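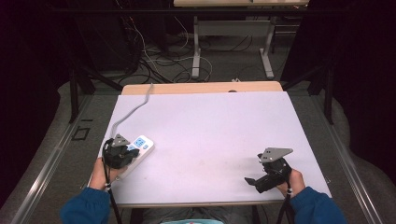 Page 2 of 8

Ticket: Label printer and scale drop off the network, packing bench 14
Site: Claltano
Status: Closed
Affected: Luvby label printer, Trivow bench scale, small network switch

Initial report

The printer at bench 14 goes offline several times per shift. The scale loses its reading in the packing software at the same moment. Both come back without anyone touching them. The bench PC stays up. The user has restarted the software, restarted the PC and reinstalled the Luvby driver, with no change.

Error shown in the packing software: "Device not responding. Check connection."

Carried over from page 1

Driver version matches the other benches. Printer self-test passes. Replacing the network cable between the printer and the switch made no difference. The scale was swapped with the one from bench 8 and the fault did not follow the scale.

Log review

The switch at the bench keeps no log of its own, so the upstream switch in the cabinet was used. Its log shows the port going down and coming back up each time the user reported a drop. Port down time is long enough for a full restart of the bench switch – a bad cable or a duplex mismatch would normally give shorter and less regular gaps.

The bench PC is wired to a separate wall port, which explains why it was not affected. The printer and the scale have only the bench switch in common. The printer's own page counter and uptime value were checked after a drop. Uptime had not reset. The printer was therefore not losing power, only its link.

Test 1: Replace the bench switch

Bench switch replaced with a spare of the same model. Original power adapter kept in place. Fault returned within the hour. The old switch was set up in the office and showed no link loss overnight.

Test 2: Address conflict

Checked because the printer had been given a fixed address by hand. The address sits outside the automatic range and no other device answered on it with the printer unplugged. Ruled out. The reservation was added to the router table anyway so that the record is correct.

Test 3: Power to the bench switch

The switch adapter and the printer were fed from different outlets. The adapter was in a power strip on the floor behind the bench, together with the heat sealer. The printer was plugged into the wall.

With the heat sealer off, no drops were seen during the whole morning. With the sealer on and cycling, the port dropped twice before lunch. The switch lights went out completely on the second drop and then ran through the normal startup pattern.

The adapter was moved to the wall outlet next to the printer. The sealer was left on the strip. No drops for the rest of the shift.

Test 4: Separate the strip from the adapter

To find out which part was at fault, the original adapter was put back on the original strip, with the sealer moved to its own wall outlet. No drops while the bench was left alone. Moving the adapter plug slightly in its outlet caused the switch to restart every time. The same adapter in a new strip could be moved the same way with no effect. A different adapter in the old strip gave the same restart.

Finding

Poor contact in the outlet of the old power strip. The sealer was sitting against the same strip and its pedal linkage passed movement to it on each cycle, which made the fault look like an electrical load problem. Load on the strip was within its rating at all times.

Action taken

Old strip removed from service, tagged and sent for disposal. Do not return it to the spares shelf.
New strip fixed under the bench top, clear of the pedal.
Switch adapter left on the wall outlet.
Heat sealer given its own wall outlet.
Printer driver put back to the standard package. The reinstalled copy had lost the 140 mm label preset and was printing with the wrong margin. This was a side effect of the first repair attempt and had no link to the drops.

Monitoring

Upstream port watched for 14 shifts. No link loss recorded. User confirms that labels and weights are coming through normally.

Notes for similar tickets

If two devices on a bench drop together and the PC does not, look at the upstream port log before changing drivers. Check the switch lights during a drop – if they go dark, start with the power feed. The Iyer site has the same bench layout with strips on the floor, and a request has been raised to inspect them in October under a separate ticket.

Closed by second-line support. Reopen under the same number if the fault comes back at this bench.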